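3. 분해 작업과 확장 슬롯 주변의 작업성

3.1 대상과 절차

본 절에서는 중고 타워형 데스크톱의 정비 과정 중 확장 카드 탈거와 재장착 단계만 다룬다. 전원부, 저장장치는 4절 참조. 대상 기기는 Tollau 재정비 센터에 입고된 208대. 입고 기록은 Arko 관리대장 양식을 그대로 썼다. 양식에 슬롯 위치 칸이 없어서 비고란에 손으로 적은 것이 많고, 일부는 판독이 어려워 다시 확인함.

작업은 12월 한 달간 진행. 한 조에 작업자 2명, 한 명이 탈거하고 다른 한 명이 기록. 순서는 다음과 같다. 측면 덮개 제거, 케이스를 눕힘, 후면 고정부 해제, 카드 분리, 슬롯 접점 육안 점검, 재장착. 케이스를 세운 채로 작업한 초기 분량은 집계에서 뺐다. 카드 무게 때문에 슬롯에 비스듬히 힘이 걸려 조건이 달라지기 때문이다.

후면 고정부는 기종마다 다르다. 나사만 쓰는 것, 플라스틱 클립을 쓰는 것, 둘이 같이 있는 것. 작업자들은 세 번째 유형을 가장 번거롭다고 했는데, 클립을 먼저 열어야 하는지 나사를 먼저 풀어야 하는지 겉만 보고는 판단이 안 되는 경우가 있었다. 순서를 틀리면 클립 힌지 쪽에 금이 가기 쉽다. 예비 클립은 Drultness 부품 목록에서 구했으나 색이 맞지 않는 것도 있어 외관 등급 평가에서는 별도로 처리함.

3.2 슬롯 간격과 손이 들어갈 공간

구형 보드에서는 PCI와 PCIe 슬롯이 한 보드에 섞여 있다. 슬롯 길이도 제각각. 카드가 옆으로 나란히 꽂히면 손가락이 들어갈 틈이 좁아지고, 카드 윗변만 잡고 당기게 된다. 이 경우 카드가 앞뒤로 흔들리면서 빠지는데 슬롯 끝쪽 접점에 부담이 간다. 그림 3의 보드에는 "SLOT1_PCI", "SLOT4_PCIe" 같은 실크 인쇄가 슬롯 근처에 있다. 이런 표기가 있는 보드는 기록이 훨씬 빨랐다. 표기가 없거나 카드에 가려지는 보드에서는 기록 담당이 위치를 세어 적어야 했고 여기서 오기가 나왔다.

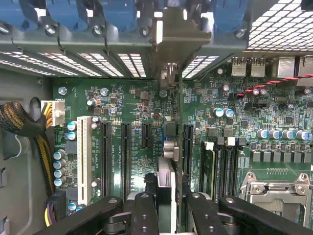

그림 3. 타워형 케이스 내부의 확장 슬롯과 후면 패널. 흰색 PCI 슬롯과 검은색 PCIe 슬롯, 파란색 플라스틱 고정 클립.

클립이 있으면 드라이버가 필요 없다고들 하는데 현장에서는 꼭 그렇지 않다는 것이 Marín 작업장 쪽에서 온 의견이었다. 나사가 같이 조여져 있으면 결국 공구를 들게 되고, 떨어진 나사가 보드 위로 굴러가면 찾는 데 시간이 다 간다는 것. 그래서 그쪽에서는 자석 접시를 케이스 옆에 붙여 두고 나사를 푸는 즉시 올려놓는다고 한다. 또 슬롯 번호보다 카드가 빠진 자리의 막음판을 먼저 챙기라는 말도 덧붙였다. 막음판이 빠진 채 출하되어 되돌아온 기기가 있었다고 함.

이 의견은 본 조사에도 반영했다. 점검표에 나사 회수 항목과 막음판 항목을 추가. 다만 추가 시점이 중간이라 앞쪽 기기에는 해당 기록이 없다. 표 5의 빈칸은 누락이 아니라 항목이 생기기 전의 기기임.

3.3 케이블과의 간섭

카드 자체보다 케이블이 문제가 되는 경우도 적지 않다. 전원 케이블 묶음이 케이스 벽을 따라 내려오는 배치는 비교적 낫다. 슬롯 위를 가로지르는 배치에서는 카드를 빼기 전에 묶음을 옆으로 밀어야 하고, 이때 커넥터가 반쯤 들리는 일이 생긴다. 들린 커넥터는 눈으로 잘 않 보인다. 재장착 후 커넥터를 한 번 더 눌러 확인하는 단계를 넣었다.

케이블 타이를 자를지 말지도 작업자마다 달랐다. 자르면 공간은 나오지만 다시 묶는 시간이 든다. 본 조사에서는 자르지 않는 것을 원칙으로 하되, 카드 모서리에 케이블이 닿는 기기는 예외로 두었다. 예외 처리한 기기는 40대. 타이를 새로 묶은 위치는 원래 위치와 조금씩 다르며 이것이 통풍에 주는 영향은 재지 않았다.

보드 위 전해 커패시터도 주의 대상이다. 슬롯 바로 옆에 서 있는 것들은 카드를 비스듬히 뺄 때 브래킷 모서리에 긁히기 쉽다. 외피가 긁힌 것만으로 불량 처리하지는 않았고, 기울어졌거나 윗면이 부푼 경우만 따로 분류하였다. 입고 전부터 그랬는지는 구분할 수 없어서, 12월 중순 이후로는 탈거 전 점검을 한 번 더 넣음.

3.4 기록 항목

기기당 기록은 슬롯 종류, 카드 유무, 고정 방식, 막음판, 커넥터 재확인, 커패시터 외관. 여기에 자유 기술란이 하나. 모두 합쳐 2000건 가까운 항목이 입력되었고 중복 입력은 기기 번호 기준으로 정리했다. 자유 기술란은 분량 차이가 커서 통계에 쓰지 않고 4절의 논의에서만 인용한다. 고정 방식 칸은 "나사", "클립", "혼합" 셋 중에 고르게 했는데 초반에는 "혼합" 을 "기타"로 적은 기록이 섞여 있었다. 비고를 보고 고칠수 있는 것은 고치고, 나머지는 미분류로 남겼다.

자료 입력은 2021년 1월 1일 금요일에 마감. 이후 들어온 정정 요청은 부록 B에 따로 실었으며 본문 표에는 반영하지 않았다.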